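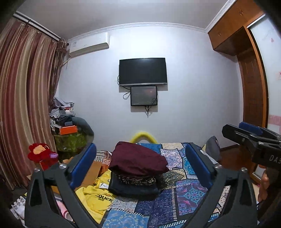 Figure 3. Folded clothing on a patchwork quilt in a bedroom.

4.2 Where clean laundry waits

Households in Lendow and Drosent kept a laundry diary through October. Of the 923 diaries handed out, 794 were complete enough to use. We coded each entry for the place where folded clothes were left before being put away.

The bed was the most common place, named in 401 diaries, followed by chairs and stair landings. Clothes left on a bed (Figure 3) were usually put away the same evening. Clothes left on chairs often stayed for several days, and some were worn straight from the pile. Home size made little difference in Lendow. In Drosent, people in smaller homes used the bed more often, a pattern we return to in Section 5.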